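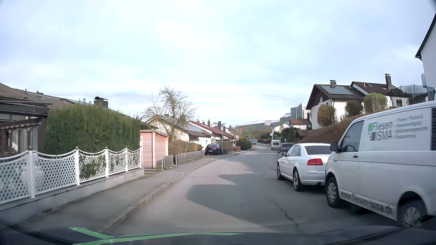 **When should we set the budget for a Lorkel delivery robot?**
Set it after you've walked the route, so you know which wheel kit to order.

1. Walk the full route and write down every curb, crack and slope.
2. Put $1,510 per robot on the sheet for the wheel kit. It's a great upgrade!
3. Add 2 spare batteries. You'll love having them in winter.

**Note:** Kits ship in 8 days.

**Caution:** Don't order chargers before checking your outlets.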